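Home News Opinion Community Letters Contact

Last updated: February

What an open day should be for

I went to the open day at the Druko workshop last month, mostly out of stubbornness. I had read the flyer, which promised "the kitchen of tomorrow", and I have been promised the kitchen of tomorrow since I was in primary school. I came home with a better opinion of the thing than I expected, and a few complaints about how these days are run.

The workshop is on the old Casier site, behind the tile yard. Entry was free, parking was not. There were 22 chairs set out in rows and more people than chairs, so I stood at the side with my coat over my arm. The job on show was small. A pair of robot arms worked at a table with an electric steamer, moving steamed buns between the pot and a plate.

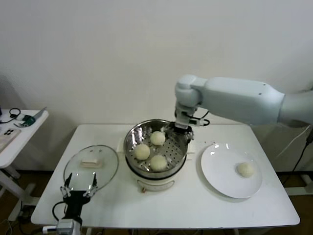
I have worked in food service for most of my life, including 17 years in a hospital kitchen, and I don't think moving a bun is a trivial task. A steamed bun is soft and sticks to whatever it sits on. Squeeze it and it keeps the dent. New kitchen hands get it wrong all the time, usually because they are in a hurry. So when the man beside me muttered that his granddaughter could do it, I thought he was being unfair to the machine and probably a bit generous to his granddaughter.

What I liked was the modesty of the job. I have been to trade shows where a robot waves, pours a beer and poses for photos, and you leave knowing less than when you arrived. At Druko the task was one I could judge. I know what a bun should look like when it is put on a plate. I could stand there and form an opinion without any help from a brochure, and so could everyone else in the room who has ever cooked.

My main complaint is the talking. The commentary ran without a break and most of it was about the future. We heard about aged care, remote mining camps and school canteens. We did not hear how often a bun gets dropped, how long the arms need to be set up for a different pot, or who wipes the thing down afterwards. In a commercial kitchen the cleaning is half the work. If a fitting can't be cleaned properly, it has no business near food, however clever it is.

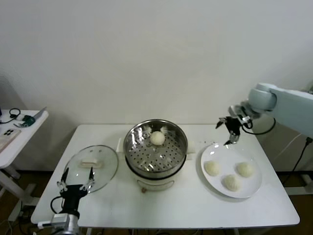 Tomico, in a letter to this page after the open day, took the opposite view and said the cleaning question can wait. The letter argued that people who come to these days want to know whether the arms can do the job at all, and that asking for a hygiene plan at this stage is like asking for the rego papers on a car that hasn't got an engine yet.

I take the point, and I still disagree. Kitchens get designed around equipment early. Once a council or a hospital has set aside bench space and money, the awkward questions become somebody else's problem, and in my experience that somebody is the person on the late shift. My old employer bought a dishwasher that way. It needed a drain in a spot where we had no drain, and the work to fix it dragged on for four months.

The other thing worth talking about is jobs. I know the easy line is that robots will take them, and the easy answer is that they will free us all up for something nicer. I don't trust either one. The kitchens I know can't fill the shifts they have. A machine that lifts food out of a steamer would be welcome on a morning when two people have called in sick, provided it can be trusted and somebody on site knows how to turn it off.
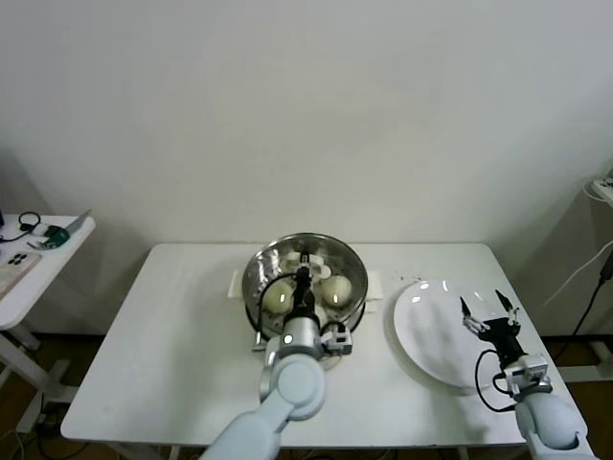

Druko should hold another open day and do it differently. Put up a board with the number of attempts and the number of failures, and leave it there all afternoon. Let people ask for a task to be repeated. Invite cooks and cleaners to stand at the front, and keep the speeches to ten minutes at the end for those who want them. The hall at Arrieta would be a better place for it as well, with a ramp at the door and a bus stop outside.

The sign-in book by the exit was up to 663 names when I signed it. That is a good turnout for a cold month, and a lot of people who could have been told something useful. I would go again. I'd bring a folding stool, and I'd ask about the cleaning first.

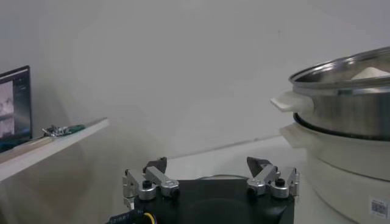

A gripper and the steamer at the Druko open day.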